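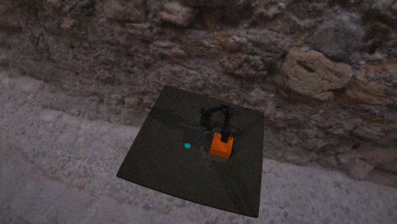

Aula 6. Montagem da curta-metragem: do material bruto à cópia de exibição

1. Organização do material
O exercício Wundov entrega-se com 371 planos, distribuídos por quatro cartões. Antes de abrir o programa de montagem, copiar tudo para dois discos e verificar as somas de controlo. Os nomes originais dos ficheiros não se alteram; a claquete e a folha de anotação bastam para a identificação.

2. Ordem de trabalho
a) Sincronização de som e imagem.
b) Visionamento integral, com notas por take.
c) Alinhamento: todas as cenas na ordem do guião, sem cortes internos.
d) Primeira montagem.
e) Montagem fina e fecho de imagem.

Entre c) e d) convém um intervalo de um dia. No alinhamento de Pretent, a duração era de 695 segundos para além do previsto no guião, e quase todo o excesso estava nas entradas e saídas de personagens.

3. Raccord
Distinguem-se raccord de olhar, de movimento, de eixo e de luz. O corte em movimento faz-se, regra geral, no primeiro terço da ação. Uma quebra de eixo só se aceita com plano neutro intermédio ou com deslocação visível da câmara.

4. Som
Diálogos, ambientes e efeitos em pistas separadas. O som de sala grava-se em rodagem, no mínimo trinta segundos por décor. O corte em L e o corte em J analisam-se na cena da cozinha de Gebru (ver caderno, exercício 4).

5. Entrega
Exportação da versão final e lista de decisões de montagem. Memória descritiva entre 700 e 3000 palavras, em PDF. Prazo: final de abril, até às 18h00, na pasta Jitell do servidor.

Na próxima aula: correção de cor e legendagem.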